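The Long Life of a Box of Blocks

Vasanthi Iyer keeps her oldest toys in the bottom drawer of a filing cabinet in Pumcombe. Most are cubes. A few have tooth marks, and one has been painted so many times that its corners have gone round.

Iyer taught kindergarten for 14 years before she started writing about play. She has owned wooden cubes, foam cubes, and a cardboard set that lasted until the first spilled juice. Her view is that the plain ones get the most use. A castle kit makes a castle, and by spring half of it is under a radiator. A box of same-size blocks can be a road in the morning and a grocery store after lunch.

Color is what gets them sorted. Children who have never been asked to tidy anything will put the reds with the reds if there is somewhere to put them. Mawar Liew, who runs a play group in Munness, used to store everything in one deep bin. Cleanup meant throwing. Then she switched to shallow trays on a low shelf, and the throwing mostly stopped.

"They could see where things went," Liew says. "Before that I was saying 'put it away' and there was no away."

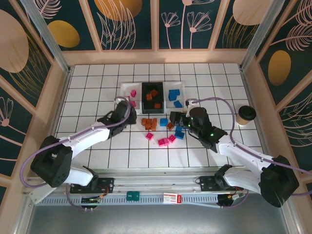

Trays come in more shapes than most people need, and the cheap ones do the job. Liew's have low sides and no lids. She doesn't label them. Two or three blocks of the right color left in the bottom tell a child what the tray is for, the way pink cubes in one, orange-brown in the next and blue in the last settle the matter without a word written down. She puts those starter blocks in before the group arrives and leaves them there at cleanup. If the trays have been emptied completely, she says, the first child to come along decides the colors and the second child disagrees.

The surface matters too. Carpet is quiet, but towers lean on it. Tile is loud and flat, and the grid between the tiles gives children a line to follow. Azlan Ginting, a father of 2 who lives down the road from Liew, covered part of his kitchen table with leftover bathroom tile for this reason. His older daughter lines blocks up along the grout. The younger one prefers to push them off.

Ginting buys his blocks used. He looks for sets where the cubes are all one size and skips anything with flaking paint. Missing pieces don't bother him – a set short by a few still builds. He wipes them with a damp cloth and dries them on a towel overnight.

Iyer has one more piece of advice, which is to stop sorting before everything is sorted. She leaves a handful out on the floor at the end of the day, colors mixed. In the morning somebody always starts there.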